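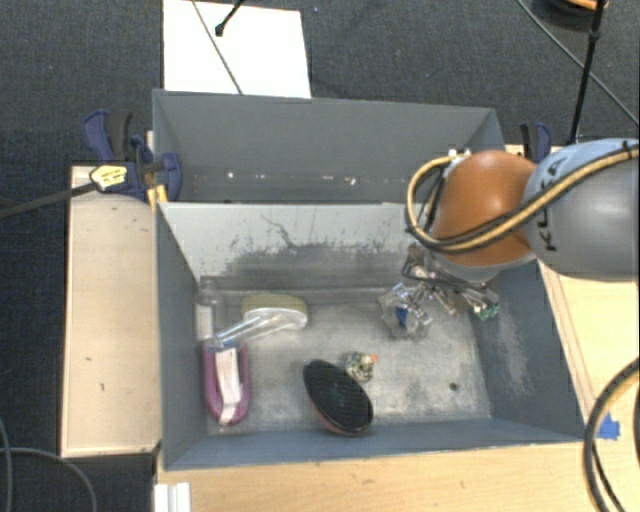 The Bottom of the Bin

Every household has a container where the brushes go to meet the packaging. Our writer spent a month emptying hers, and bought a second one to do it.

Last updated: September

There is a drawer in most American kitchens that gets all the press. It has the batteries, the takeout menus and the key to a door two apartments ago, and people talk about it at parties with something close to pride. I've come to think the junk drawer is a decoy. It's shallow, it opens at waist height, and somebody has to look into it every time they need tape. The real trouble in a house is further down, in whatever large tub, tote, crate or bin sits on the floor of the utility closet and holds the things that are a little too big for the drawer and a little too useful for the trash.

Mine is metal. I bought it at Drastik, the surplus store on the edge of Unidcombe, where you can still get a bin that was clearly built for a warehouse and will outlast the house it's in. I was going to keep cleaning supplies in it. That was the whole plan, and for the first weekend it was a beautiful plan. A sponge wand, a shoe brush, a scrubbing brush, a bottle of something for the windows. You could see the floor of the bin. You could, if you were that kind of person, invite a friend over and show them the floor of the bin.

By spring I couldn't have told you what was in there without putting my arm in to the elbow, and I wasn't prepared to do that.

A Matter of Size

I asked an organizer who works in and around Unidcombe what people get wrong about bins, and she answered so fast that I suspect she'd been waiting. They buy them too big. A big bin feels generous in the store. You stand there picturing your mops and your future self, and it all fits, with room left over. The room left over is the problem. "You're renting out the extra space," she told me, "and you don't get to pick the tenants."

She'd once emptied a client's cleaning tub that held one spray bottle, a bathing suit and 41 twist ties. The client defended the twist ties. They always defend the twist ties, apparently, and it's the bathing suit they let go without a fight.

Her own rule is that a bin should look slightly crowded on the day you set it up. If it looks roomy you've bought a pond, and things will come to live in it. I thought about this for several days, mostly while stepping around my pond.

The Brush Problem

Nothing multiplies like brushes. I don't mean that you buy a lot of them, although you do. I mean that each brush has one job, and the job is so narrow that owning a brush for it seems like common sense. There's one for bottles and one for grout. There's the oval kind with the dense dark face that's for shoes, or clothes, or hair, or possibly a dog, and that has been in the family long enough for the question to have become rude. There's the wand type, where the handle holds the soap and the pad is supposed to be changed now and then. I've met very few people who change the pad. I've met many who own the packet of spare pads, unopened, in the same bin as the wand.

The best of these I've owned was a Stutness, which came with a clear handle so you could watch the level of the soap go down. I never once watched the level of the soap go down. I topped it up when the dishes felt greasy, the way my mother did with a sponge and no handle at all, and eventually it retired to the bin with the others, still perfectly good.

Still perfectly good is the phrase that fills a bin. I started writing down every time I said it, and had to stop on the second day, when it was beginning to affect my opinion of myself.

A Short Defense of Packaging

Then you get to the packaging. Clear plastic, usually, the crackly kind that has been opened once with scissors and never gone flat again. Why is it in there? Well, the thing came in it. The thing might have to go back in it. There was a little part left over in the corner, and it seemed wrong to throw out a part, so the part stayed in its plastic and the plastic went into the bin, and there they both are, glinting at you like a fish.

I took this up with a man behind the counter at Portela, the hardware store downtown, which has been selling people small parts in crackly plastic for longer than I've been alive. He was sympathetic. He said customers come in all the time holding a leftover piece and asking what it goes to. Sometimes he knows. Mostly he looks at it for a polite length of time and says it could be a spacer. He says you can see the relief go through them. It could be a spacer! They take it home and put it back.

The tags are the same story on a smaller scale. I have a purple thing, bought on clearance, with its long paper label still attached, and for at least a year the label was the only evidence of what it was for. I'd bought it because it was marked down 70 percent. At 70 percent off, you don't ask a lot of questions. I kept the tag on so that I could return it, to a store that had since become a place to get your eyebrows done.

Two Bins

The method I finally tried came from the organizer, and it's simple enough to be annoying. You put 2 bins side by side. One is the bin you have. The other is empty. You don't tip anything out on the floor, because a heap on the floor has a way of turning into a second, flatter bin that you live with until Thanksgiving. You take things out one at a time, and each one either goes into the empty bin or leaves the house.

So I went back to Drastik and bought another one. Yes, I'm aware. I bought a bin to deal with my bin. The cashier was very nice about it.

The one-at-a-time part is where it bites. In a pile, everything is stuff. You can be stern with stuff. But pick up one object by itself, hold it, and it starts to make its case. A small patterned figure of some kind, mottled all over, a bright bit of orange at one end: that's not a cleaning supply. It has never cleaned a thing. It was, I think, on the windowsill, and it came down the day I washed the window, and it went in with the rags so it wouldn't get broken, and it has been kept from getting broken for 4 years. I'd forgotten we owned it. I was delighted to see it. It went back up on the windowsill, where I've already stopped noticing it.

Bottles were easier. A bottle with something in it and a label you can read is a cleaning product. A bottle with something in it and a label you can't read is an event. The organizer's advice on the second kind is to stop sniffing it, which I was doing at the time, and to take it to the county drop-off with the old paint.

What went into the new bin, in the end, was two brushes, the wand with a fresh pad on it (there, I've done it), a bottle for the windows and a stack of rags. What left the house filled three grocery bags. What I put "on the stairs for now" I would prefer to leave out of this article.

The Case for a Scuffed Floor

Once the old bin was empty I wiped it out and had a look at it. The bottom was scraped silver all over, every inch, from years of having things dragged across it by somebody groping for a brush. I liked it better than the new one. The new one was smooth and dark and had no opinions. The old one looked like a workbench, or a cookie sheet that has been through a lot of Christmases.

I had told myself it would go back to the surplus store, or out to the curb with a sign on it. The organizer was firm on this. An empty bin in the house, she said, is a bin that's about to be full, and she has yet to see the exception. She recommended the curb, that evening, before dinner.

It's in the hall closet. I keep the lightbulbs in it, and it's very roomy.

Reader Comments (4)

grout_and_about: The spare pads! Mine are in the bin, the wand is under the sink, and I use a dishcloth. I've never felt so seen or so unwilling to get up and fix it.

Third Street Porch: Disagree about big bins. I have one that's huge and it's fine. I do have to climb over it to get to the dryer.

MamaLint: Please go back and say what the purple thing was for. You can't just leave that there.

unidcombe_north: Portela told me mine was a spacer too. It was the foot off my washing machine. I found out during the spin cycle.

Contact the editors | Subscriptions | © Unidcombe Monthly. All rights reserved. | Back to top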